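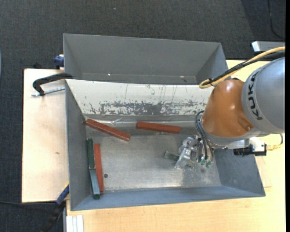 FOR RELEASE IN JULY

Vorholm drops "one color, one bin" advice and brings back the plain grey bin

Storage supplier says it can find little reason to keep sorting long blocks by color

Vorholm, which supplies bins and shelving to schools, play centers and model-building clubs, is withdrawing its color-sorting guide and will no longer recommend that customers keep red and green blocks apart. From July the company will sell its grey sheet-metal bin without color labels, dividers or lids, under the name Nenen.

The guide had been shipped with every order. It told customers to keep one color of block to a bin, and promised that this would make cleanup faster and losses easier to spot. Vorholm now says it should have checked before printing it.

"We wrote that guide because every other supplier had one," said Noura Kanaan, head of product at Vorholm. "I went looking for whatever it was based on and found a sales presentation. There were no measurements in it. There was a drawing of a very happy shelf."

The company asked Gashi, a play center that uses its storage every day, to keep a log for six months. Staff wrote down 188 cleanups. Some were done with one color to a bin, and some with red and green long blocks going into the same bin as they came off the floor. Sorted cleanups took longer. The log showed no clear difference in how many blocks went missing.

Vorholm does not want too much made of this. The log comes from a single center, the staff knew which method they were using, and several entries have no finish time. Ankica Petek, who kept the log at Gashi, doubts it would satisfy anyone who does this sort of thing for a living.

"Mixed was quicker for us," Petek said. "I would not go further than that. We have long blocks in two colors. If you have small parts in a dozen shapes, I have no idea, and I would be suspicious of anybody who said they did."

She was also unconvinced by the idea that a deep bin keeps blocks in order. Long pieces settle at whatever angle they land, she said, and people reach past the nearest one for the one they want. Gashi keeps a second bin directly behind the first and moves blocks back when the front one fills up.

What is changing

The Nenen bin is an open metal bin with sloping walls and a bare floor. It comes in grey. Vorholm tried a painted version and stopped when the paint scratched. The new bin has no coating that claims to be quiet. Long blocks dropped onto a metal floor make a noise, and customers who mind that are advised to buy a mat, from Vorholm or from anyone else.

Bins are sold in packs of six. Customers who bought colored labels in the past year can return unopened sheets for a refund. Opened sheets cannot be returned, but the labels peel off with warm water and some patience.

What is not changing

Vorholm will go on selling dividers as a separate item. Mirsad Omerović, who handles school accounts, said 115 customers had been told of the change ahead of this release, and a few had written back to say that sorting by color was useful in its own right as a lesson for young children.

"That's a fair point and I told them so," Omerović said. "If the sorting is the activity, sort. My complaint is with selling it as a time-saver."

The company is making no claim that the new bin will tidy a room, calm a class or get anyone home earlier. It holds blocks, it can be wiped out with a damp cloth, and the edges should be checked for burrs on delivery. Bins with a sharp edge will be replaced.

A second log, covering short blocks and mixed shapes, is planned. Vorholm will publish the result whichever way it goes, including the entries with no finish time.

Press contact
Arvo Koskela, Vorholm press office
Sample bins and copies of the Gashi log are available on request.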